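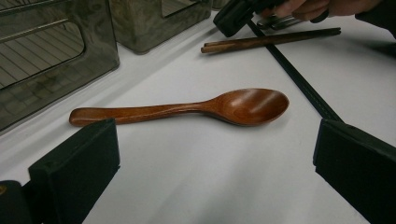
Re: [traltine-dev] Grasp pose jumps on low-texture frames
28 June 2019

> We see the wrist pose estimate jump by several centimetres
> when the fingers come down over the bare part of the table.
> Skalex is at default settings. Is this the feature tracker or
> the time sync? The same build is fine as long as there is
> cutlery in view.

It is the tracker. I replayed your log through Stokano with the sync offset forced to zero and the jumps stay where they were. They line up with the drop in tracked points: 300 in the frames with the spoon and chopsticks in view, 17 once the view is mostly white surface.
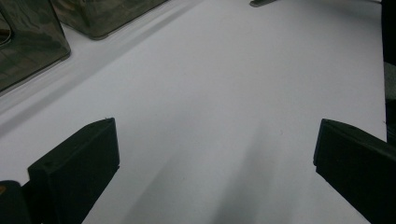

Bare table between the fingers; the tinted boxes are at top left.

Two things go wrong in frames like this one. The detector lowers its threshold to fill its quota of 400 and starts to accept points on the soft shadow bands between the fingers. Those edges are blurry and should not be treated as fixed to the table. It also finds points on the walls of the smoky containers, where reflections can pass for texture. The solver then has a handful of points in one corner and a set of bad ones in the middle, and the outlier test keeps whichever group is larger.

The finger mask is a separate problem. Yours stops short of the bevelled upper edges, so points on the gripper get through as well. Grow the mask by 3 pixels and check it with the fingers fully open and fully closed.

For now I would:

- put a floor on the detector threshold and let the count fall
- hand over to the inertial estimate when the count is low – Ansari already has the switch, but it is off by default
- mark those frames in the log so that the planner can ignore them

The patch for the threshold floor is on the Traltine branch. It changes one default and adds a test. I have not touched the outlier test, as the rewrite is planned for August and I would sooner not do it twice.

Could you send the raw inertial stream for the same run? The log you posted has only the filtered one.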